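Reel Care and Line, Session 2
Handout for the evening group
Tutor: Birgit Rathjen

Notes only, not a book. Written up in a hurry from my own cards, so if something looks odd ask me next time. Bring this sheet with you, and a pencil.

Recap from last session

Rod sections, ferrules, how to check rings with a bit of cotton wool. Fibres snag = cracked lining = replace the ring before it eats your line. Several of you found one on the tip ring. Usual place.

Tonight is fixed spool reels. Multipliers and centrepins are session 4, please leave them at home, I haven't got the tools out for them.

What goes wrong with a reel

Mostly dirt. Then old grease gone stiff. Then salt, for those of you who fish the estuary at Trarnen. Actual broken parts come a long way down the list.

Signs to listen and feel for:
Gritty when you turn the handle slowly - grit in the grease, or a bearing on its way out.
Handle knocks back and forth - worn screw-in thread, or main gear needs a shim.
Bail arm lazy, doesn't snap over - spring tired, or dried gunk in the pivot.
Drag jerky - washers dirty, dry, or squashed flat from being stored done up tight.
Squeak on the retrieve only - line roller. Nearly always the line roller.
Reel goes round backwards when it shouldn't - anti-reverse clutch has oil or grease in it.

Write down what yours does BEFORE you take anything apart. You will not remember.

Parts, names we will use

Foot, the bit that sits in the reel seat. Body. Side plate. Main gear, the big one. Pinion, the brass one running up the middle. Main shaft, goes through the pinion and carries the spool. Crosswind block, moves the shaft up and down. Rotor, the part that spins round. Bail arm, line roller. Spool, drag knob, drag stack.

Makers all use their own names on the diagrams. Orkow call the crosswind block a "slider" and their older sheets don't label it at all. Go by shape.

Tools

Small crosshead screwdriver that actually fits. A bad fit chews the screw and then it is a long evening.
Spanner for the rotor nut. Some take a socket, some the flat one that came in the box. Look in the box.
Tweezers.
Old toothbrush, cotton buds, kitchen roll.
A shallow tray or dish with a lip.
Light reel oil. Reel grease. Drag grease, separate tub.
Washing up liquid and warm water for the outside.

On grease: I use the Jurić blue for gears and have done for years, but any decent reel grease will do. Not car grease, too thick, and a small reel will feel like stirring porridge in May never mind in winter. No spray can stuff inside the body. It strips out what's there and then evaporates and you have a dry reel.

Oil goes on: bearings, line roller, handle knob, bail pivots (a drop).
Grease goes on: main gear teeth, pinion teeth, crosswind gear, main shaft (thin smear).
Drag grease goes on: drag washers, if they are the felt or carbon type and the maker says greased. Some are meant to run dry. Check.
Nothing goes on: the anti-reverse clutch. Nothing. If it has got grease in, clean it out and leave it with the barest film of light oil or none.

Order of work

Spool off first. Undo the drag knob, lift the spool straight up, and watch for the washers on the shaft underneath. They are thin and stick to the bottom of the spool and then drop off later when you're looking elsewhere. Note how many and in what order, put them in the tray.

Handle off. Screw-in handles undo the oposite way to winding. Fold-down ones have a cap on the other side, unscrew the cap and the handle pulls out. If it won't move don't force it, ask.

Rotor. There is usually a little retaining plate with one screw holding the nut still. Screw out, plate off, then the nut. On a lot of reels the rotor nut is LEFT HAND thread on a right hand wind and the other way about on others, so try gently both ways first. Rotor lifts off. Bail spring is under a cover on one side, leave that cover alone unless the bail is the problem. The spring jumps.

Side plate. Screws out, lay them in the pattern they came from. They can be different lengths. A long one in a short hole will go through the body. I have done this, on a friends reel.

Photograph it now. Phone, good light, from straight above and then from the side. Do this again each time something comes off.

Main gear out. Look for a thin shim on either side, stuck in the grease. If there is one it goes back on the same side. Crosswind block, main shaft, crosswind gear. Pinion last, and that's normally as far as we go in class.

Cleaning

Wipe off the worst with kitchen roll. Toothbrush for the teeth. Cotton buds for the corners of the body. Old grease the colour of tea is just old. Grey with a sparkle in it means metal, look hard at the gear teeth under the lamp and show me.

Bearings: take out only the ones which come easily. Spin on the end of a tweezer. Smooth and quiet, one drop of oil, back in. Rough, soak it in bearing cleaner, dry, oil, try again. Still rough, new bearing. They are cheap and sold by size, measure the inside, the outside and the width.

Don't dunk the body. Don't hold it under a tap with the side plate off.

Greasing

Less than you think. Teeth coated, gaps between the teeth not packed solid. If it squeezes out when the plate goes on there was too much. Turn the gears by hand a few times, wipe off what gets pushed to the sides.

Going back together

Reverse order, use your photos. Side plate screws in loosely all round, then nip them up a bit at a time across from each other. Turn the handle between each one. If it suddenly goes tight, stop, back off the last screw, something isn't seated. Usually the shaft or a shim slipped.

Rotor nut snug, not gorilla. Retaining plate back on, don't leave it off because it was fiddly.

Line roller gets its own five minutes. Take the screw out over the tray, note which way round the collar faces, clean, oil, back. Most of the twisted line people bring me comes from a roller that doesn't turn.

Drag

Take the clip out of the spool with tweezers and a finger over the top. Lift the washers out in order on to kitchen roll. Metal, soft, metal, soft, generally, but draw it. Metal ones with ears fit in the slots in the spool, keyed ones fit the shaft. Wipe. Felt ones that have gone hard and shiny want replacing. Thin smear of drag grease if they are that sort.

Test by pulling line off by hand, slow then quick. Should start without a jerk. It's the start which breaks line, not the running.

Always slacken the drag when you put the reel away. Every time. Stick a note in the lid of the box if you have to.

Putting line on

Soak nylon spools in a bowl of water for a bit first, helps it lie flat. Line should come off the filler spool the same way the reel lays it on, so if it starts to spring into coils after a few turns flip the filler spool over and carry on.

Keep it under tension, damp cloth between finger and thumb. Braid needs more tension than you'd like, and a few turns of nylon underneath or it slips round the spool as one lump and you think the drag has gone.

Fill to just short of the lip. Overfilled comes off in loops, a proper mess. Underfilled costs you distance.

The 40 size most of you have is fine for general work on the lakes. The 60 is for those going to Desetberg after pike, or off the beach. Don't put light line on a 60 without backing, you'll be winding all night and it'll be buried.

Salt water

Rinse same day. Drag done up TIGHT for the rinse so water stays out of the washers, then slackened once it's dry. Light spray of fresh water, not a jet, a jet drives salt past the seals. Shake, wipe, dry in a room not on a radiator. Oil on the roller. That's it, two minutes and it saves the whole strip-down above.

How often

Fresh water, regular use: once a year, over the winter is sensible.
Salt: twice, more if it has been dropped in sand.
Been under completely: same evening, whatever the maker says about seals.
Hardly used: still once every couple of years, grease goes stiff sitting on a shelf.

Questions from last group, they come up every time

Can I mix greases. Better not, clean the old out first.
Does a service affect the guarantee. Depends on the maker, read the card. If it's nearly new and faulty send it back, don't open it.
More bearings better? No. A few good ones in the right place.
Left a screw over. Take it apart again, sorry.

For next time

Strip one reel at home up to the side plate and no further. Photograph each stage. Bring the reel, your photos and whatever you couldn't get back on, in a tub. No shame in the tub.

Read the parts sheet for your own reel if you can get it. Orkow ones are in the folder by the door, take a copy but put the orginal back.

Working surface at home: pale, flat, wiped down, good lamp over it. Old white towel if you've got nothing else, small parts don't bounce on a towel.
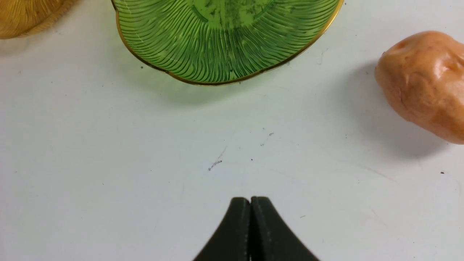
And clear the floor under it as well before you start. Springs go down more often than up, and a torch laid flat on the floor finds most of them by the shadow.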